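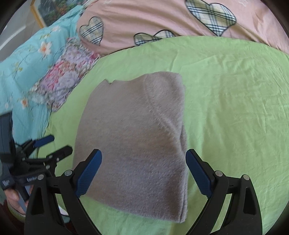

Teaching robots to fold laundry, one sweater at a time

DERUSBERG, 12 November 2023 – Folding a sweater is easy until you have to explain it to a machine. A small team at Wusico has spent the months since April doing exactly that, and the people involved can't seem to stop talking about sleeves.

The project, called Mamo, collects folding demonstrations in ordinary bedrooms. A person takes a gripper in each hand, squeezes the fingers open and shut, and folds the garment with the grippers alone while their movements are recorded. The recordings are then used to train a two-armed robot back at the workshop. So far the team has 637 of them, made in 28 homes.

"You feel so clumsy at first!" said Jucélia Andrade, who has done 51 of the folds herself. "Your fingers want to help and you have to tell them no. Then after an hour or so you start finding the little tricks, like picking up a cuff by the very edge, and that's the part we want the robot to pick up from us."

Knitwear gets its own chapter. T-shirts mostly stay where you put them, but a thick sweater stretches when it is lifted and springs back when it is let go, and the sleeves have to come in before the body is folded over. The demonstrators work straight on the bed, with whatever sheets and blankets are already there.
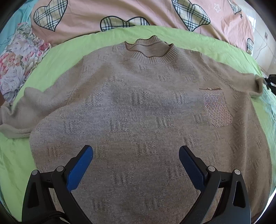
A knitted sweater laid out front side up on a green sheet, with the gripper fingers open above it and a second gripper at the cuff.

Zaid Sayegh, who sorts the recordings, loves the variety. Pink blankets, patterned covers, bad light from a window – he wants all of it. An earlier set was made on one gray table, and the robot trained on it did fine until someone gave it a striped tablecloth.

The grippers came out of a side project called Diler, and they have been rebuilt twice. Pirmin Hubmann, who did most of the rebuilding, says the spacing of the fingers took the longest to get right. Too narrow and they can't get around a thick hem, too wide and a thin shirt slips out.

Next up are hooded sweatshirts and fitted sheets, and Andrade is already nervous about the sheets. The team hopes to reach 600 folds of knitwear alone before it moves on. People in Derusberg who would like to lend a bedroom and a pile of clean laundry can sign up at the Wusico front desk. Sessions last one afternoon, and yes, the laundry is folded when they leave.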